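Textile Care, Unit 4: Sorting and Drying
Handout for the February group

Before this unit, please read again your notes on fibers. We will not repeat them in class.

1. Why we sort

Many students think that sorting is only about color. Color is important, but weight is important too. A heavy towel and a thin shirt do not dry at the same speed, and when they go in one load, the shirt is overdried while the towel is still damp. In the Gollen laundry, where we make our practice visit, the staff sort by weight first and by color second. You may do it in the other order at home, but in the exercise please follow Gollen.

2. Weight of the fabric

Fabric weight is given in grams per square meter. For this course we use three groups:

Light: under 176
Medium: 176 to 400
Heavy: over 400

Many bath towels belong to the heavy group or are close to it. If you have no label, cut nothing! Weigh the whole piece and divide by its area. The area does not need to be exact — one flat measurement of length and width is enough for a towel or a sheet. For a shirt, measure the body and the sleeves separately, and remember that there are two layers.

3. Drying flat

Knitted pieces should dry flat. On a line, the water pulls the fabric down and the shoulders become long. Put the piece on a clean surface, close the side seams with your hands, and straighten the lower edge before the sleeves. Small creases can stay. Turn the piece once, after the upper side feels dry.

4. Homework

Read the Zamora worksheet and answer all of it in full sentences. Then choose one piece of clothing at home, calculate its weight group, and write which drying method you would use. The limit is 200 words. The homework is worth 50 points and I take it at the start of the next class.

5. Words for this unit

crease — a line made by folding or pressing
damp — a little wet
rumpled — not smooth, with many folds 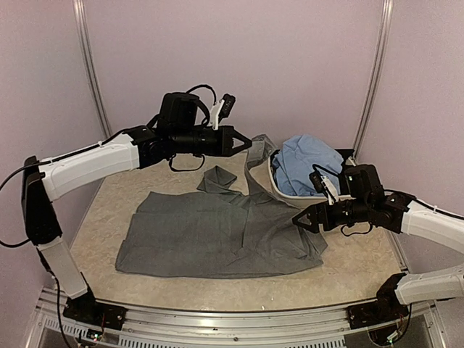
6. Next unit

We begin ironing and storage. Bring the Dranum temperature table and one cotton shirt, washed but not ironed.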